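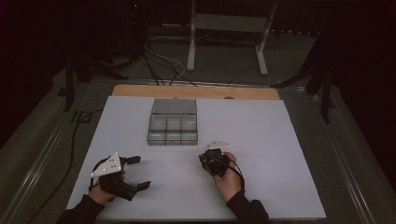 Gray organizer box, six compartments in front, lid section at the back

What to sort into a small six-compartment organizer?

Asked in Home Storage – 839 views

I have a clear gray plastic organizer box with six small square compartments, two rows of three, and a closed section with a smoky lid behind them. I would like to use it for the odds and ends from my desk drawer: paper clips, push pins, spare keys, SD cards, a few coin batteries, rubber bands and some M3 screws left over from a Sonberg shelf.

The compartments have no covers, so whatever goes in the front is open to dust. I also don't know if batteries should sit next to metal clips. How would you divide it up? It will live on my desk, not in the drawer – the drawer is too shallow.

Adeel Magsi

3 answers

Answer from nistor_fan – 18 votes

Put what you use every day in the row nearest you. For me that would be clips, push pins and rubber bands. The row behind it gets the screws, the keys and one compartment left over for whatever turns up in your pockets.

SD cards go under the lid. Dust in the contacts is a nuisance and they are easy to lose among other things. Put them in their little plastic cases first if you still have them.

Don't leave coin batteries in an open tray at all. They can short against clips or screws, and they are dangerous if a child or a pet swallows one. Keep them in the original blister pack, in a high cupboard or something that locks.

If the walls are slippery and the clips are hard to pick up, cut squares of felt for the bottoms. Measure each compartment before you cut. I did mine in February and they haven't moved, no glue.

Answer from tansy975 – 7 votes

Mostly agree with the above, but I would take the screws out completely. You use them once a year. Tape them in a small bag to the underside of the shelf they came with and you get a compartment back.

Label the keys too. Six compartments fill up fast when one is full of keys you can't identify.

Answer from pell_r – 0 votes

I just use a muffin tin. Works fine.

Comment from Adeel Magsi

Thanks. Batteries are out of the desk and the cards are going under the lid. Still deciding on the screws.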